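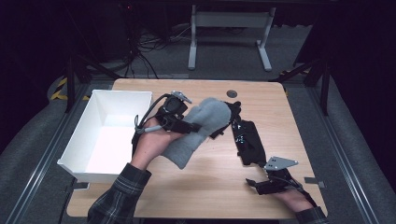
A caixa branca e o pano cinzento, em cima da mesa.

Golnar dobrou o pano em quatro e não cabia. Dobrou-o ao meio e enrolou-o, e também não ficou bem, porque o rolo fazia uma barriga e a caixa tinha de fechar direita. Desdobrou tudo outra vez.

O pano era cinzento, de um pêlo macio que se agarrava às mangas. A mãe usara-o nos joelhos durante os últimos invernos, em Toledo, numa casa onde o aquecimento só chegava à cozinha. Antes disso tinha servido para embrulhar uma chaleira. Antes da chaleira, Golnar não sabia.

Omid Kazemi telefonou quando ela ia na terceira tentativa.

– Já mandaste?
– Ainda estou a dobrar.
– Disseste isso ontem.
– Ontem estava a procurar a caixa.

Era verdade. A caixa tinha vindo da Darkik, a papelaria da esquina, onde Abbas Shahbazi guardava as boas atrás do balcão e só as vendia a quem pedisse. Golnar tinha pedido uma caixa para um pano. Ele quis saber o tamanho do pano e ela abriu os braços. Abbas olhou para os braços dela e trouxe aquela, branca, rectangular, e cobrou-lhe menos do que estava escrito na prateleira.

– Chega antes de sábado de manhã? – perguntou Omid.
– Isso pergunta-se aos correios.

O irmão vivia a 2277 quilómetros dali, numa cidade chamada Bollolura, e tinha pedido o pano numa mensagem de duas linhas. Não explicara para quê. Golnar não respondeu no próprio dia. Depois escreveu que sim, que mandava, e nessa noite dormiu com ele aos pés da cama, o que nunca tinha feito.

Pousou o telefone no parapeito e voltou à mesa.

A mesa também era da mãe. De tudo o que havia na casa, fora a única peça grande que Golnar quisera trazer. Viera numa carrinha com mais dezassete volumes de outras pessoas e chegara sem um risco, coisa que o motorista mandou verificar duas vezes antes de lhe dar o papel a assinar. Tinha os cantos redondos. Em pequena, Golnar corria à volta dela e batia ali com a anca, e a mãe dizia que para isso é que os cantos eram assim.

Havia também o furo.

O pai nunca gostou dele. Dizia que uma mesa com um furo era uma mesa por acabar. A mãe passava por lá o fio do candeeiro e, quando não havia candeeiro, deixava cair as migalhas. Omid, aos seis anos, meteu lá uma colher de café, um botão e a chave da despensa, por esta ordem, e só confessou a chave.

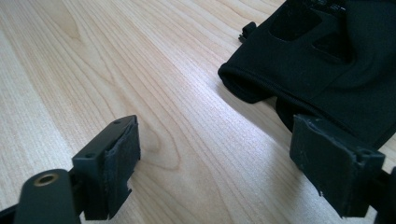
Golnar passou a palma da mão pela madeira, do lado da janela para o lado da porta. Era um hábito da mãe, que o fazia depois de cada refeição, mesmo quando já tinha limpado com o esfregão. Procurava açúcar. Dizia que o açúcar não se via, sentia-se. Se encontrava um grão, apanhava-o com a ponta do dedo e comia-o.

Quando os dois irmãos dividiram as coisas, a 26/03/2024, Buppha Chareonsuk, vizinha do andar de baixo, sentou-se com eles na cozinha e foi escrevendo a lista. Tinha boa letra e não tomava partido. Na folha ficaram trinta e nove linhas. A mesa era a primeira. O pano não constava, porque nesse dia estava pendurado na corda e ninguém se lembrou dele. Foi Buppha que o apanhou, quatro dias depois, e o enviou a Golnar dentro de um saco, com duas molas da roupa ainda presas.

Por isso Golnar considerava que o pano era seu. Nunca o tinha dito em voz alta.

Tentou de outra maneira. Estendeu-o ao comprido, virou uma ponta para dentro, depois a outra, e foi juntando até as duas se encontrarem. Assim dobravam as toalhas na lavandaria Leltudeo, onde trabalhara dois verões com Tahmineh Ghasemi. Tahmineh dobrava sem olhar e falava o tempo todo. Contava filmes. Contava-os mal, trocava os maridos e matava gente que no fim aparecia viva, mas as toalhas saíam-lhe todas iguais. Se alguma ficava torta, ela abria-a e recomeçava sem interromper a história.

Golnar pôs o pano dentro da caixa. Coube.

Ficou um espaço de um dos lados, da largura de uma mão. Foi à cozinha, abriu a gaveta dos talheres e procurou no fundo, por baixo das colheres grandes. A chave da despensa estava lá, atada a um cordel. Já não abria nada. A despensa tinha sido deitada abaixo havia anos para alargar o corredor e a mãe guardara a chave na mesma.

Embrulhou-a num guardanapo de papel e encaixou-a no espaço livre.

Depois sentou-se. Pensou em escrever um bilhete e chegou a ir buscar a esferográfica. Escreveu «Lavar à mão». Achou pouco e acrescentou «água fria». Meteu o papel entre as dobras e fechou a tampa.

Nos correios pesaram a caixa e a senhora do guichet disse um número, 1904 gramas. Golnar pediu-lhe que repetisse. Teria jurado que era mais pesada.
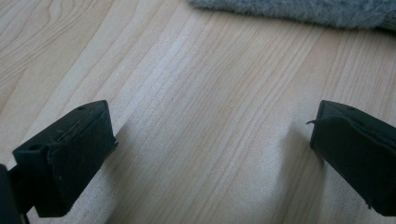

O tampo, com a luz a bater no meio.

Omid ligou na semana seguinte, à hora do jantar.

– Chegou.
– Inteira?
– Inteira. Um canto amassado. Puseste a chave.
– Pus.
– Eu nunca disse que tinha sido eu.
– Disseste. A colher é que não disseste.

Ele demorou a responder. Ouvia-se uma televisão ao fundo e alguém a arrumar pratos.

– E o botão – disse ele.
– Que botão?
– Era do casaco do pai. O castanho.

Golnar lembrava-se do casaco. O pai andara um inverno inteiro com ele aberto em baixo, a dizer que mandaria coser um novo em Outubro, e depois em Outubro do ano seguinte.

– Vens cá na Páscoa? – perguntou ela.
– Se houver comboio.
– Há comboio.

Desligaram. Golnar acabou de comer, levantou o prato e passou a palma da mão pela mesa. Perto do canto havia um grão. Apanhou-o com a ponta do dedo. Era sal.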